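Re: [usside-makers] open day at Plellisport, who went?

Ok, quick one, I'm between two things.

Ulla Nurmi wrote:
> Hi all, I had to miss the open day in January and the
> write-up on the Usside page is mostly about the parking.
> Did anyone see the gripper bench? Mohsin told me it was
> the fabric handling that people stood around for. What
> are the fingers made of, and did they let visitors try?
> We have to decide on Awan or Etine before the spring.
>
> Ulla

Yes, went with Rosimeire. Got there when the doors opened, glad we did, by lunch you couldn't get near the benches. 70 people signed in before noon according to the desk.

Gripper bench was Shahzad Durrani's. Two sessions, we caught the first one. Fingers are dark gray plastic, matte, brass threaded inserts set into them so you can bolt stuff on without chewing up the holes. Pads at the tips. He says swapping a pair takes 2 minutes and I belive him, he did it while talking.

And yes you could try it. Hand-held, you carry it over and squeeze. Hard stuff is easy. Soft black fabric is another matter – you think you have an edge and you have fluff. I was terrible. Rosimeire got the hang of it much faster, then wouldn't give it back.

Shahzad wants the fingers to come in low and let the cloth settle before closing. I kept closing too early. He also said dark cloth on a white top is good for practice, the edge is easy to find, dark on dark much less so. Worth remembering for our bench.

Awan vs Etine: asked, got a politican's answer. Awan has the better manual, Etine was the one people were queuing for. Ghazala has the price sheet, 24 pages of it, ask her not me. The full kit comes to 4,000 before shipping so we'd have to share one with the Plellisport group whichever way we go.

Didn't see the afternoon talk, had to run for the bus. Mohsin stayed, he may have notes on teh calibration part.

They'd do a second visit for a small group if we ask soon. Who's in? Mornings are better for me. Reply to the list pls, my other address is still bouncing.

Rosimeire says hi.
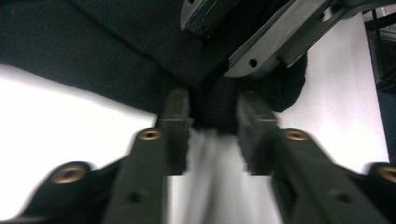 Gripper bench, fingertips up against the black fabric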